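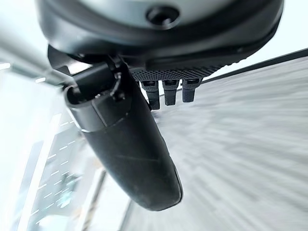 Gripper finger and bracket, from the wrist camera

6/22/22
Notebook, inflow forecast model

Great session. The network finally beats the "tomorrow equals today" baseline on the Sanilow gauge, and it does it on the test block too! I've been waiting for this since we got the data from De Luca, so I'm writing it all down before I forget which settings I used.

Setup as of this run: daily rain from 3 stations, one evaporation series, measured flow at Sanilow as target. 17 years of record, minus the gap (more on that below). Elman type recurrent net, one hidden layer, trained for 500 epochs in MATLAB. Inputs scaled to 0-1 using the training block only. I had been scaling over the whole record, which leaks the big floods into training, and Lefteris caught it from one look at the script. Embarrassing, but what a good catch.

What changed the result was the lags. I had been feeding in the same-day rain and hoping the recurrent layer would pick up the memory of the catchment by itself. It picks up a bit. Then I added rain at lag 1 and lag 2 for each station and the peaks jumped up to nearly where they should be, and the timing error that has been bugging me for weeks (every peak one day late, like a photocopy of the flow shifted right) mostly went away. I ran it again with a different seed because I didn't believe it. Same thing! Third seed slightly worse on the recession limbs but the peaks held.

Note on the late peaks: if you give the net yesterday's flow it will lean on that and ignore the rain. Looks wonderful on the plot until you zoom in. Always zoom in. I've taken the flow input out completely for now and will put it back as a separate experiment.

Log transform of the target: tried it, low flows much nicer, floods too low again. Cosimo Santoro suggests training on the square root as a middle road. Haven't done it yet but I like the idea a lot.

The gap: Anlow station has zeros through one whole August where the other stations clearly have storms. Those are missing values written as 0. I set them to NaN and dropped the rows, then remembered you can't just drop rows with a recurrent net or the sequence gets glued together across the hole. So now the record is cut in 2 pieces and the state is reset between them. Script is split_and_reset.m, in the shared folder. Please use that one and not my old clean_rain.m, which I should delete.

Also fixed: rows and columns. newelm wants time along the columns as a cell array for sequential input, and I had a plain matrix, so it was treating every day as an independent sample. Use con2seq. This one cost me an entire afternoon, and the error message was no error message at all, just a flat line.

To do
- square root target, same lags, same seeds
- lag 3 for the upstream station only
- ask Lefteris Karamanlidis for the rating curve at Sanilow, the highest flows look a bit too round
- plain linear regression on the same lagged inputs, for a fair comparison
- save the trained nets with the scaling limits in the same .mat file!!

Left the lag 3 run going on the big machine, plots go in the folder when it's done.

4 comments
2 shares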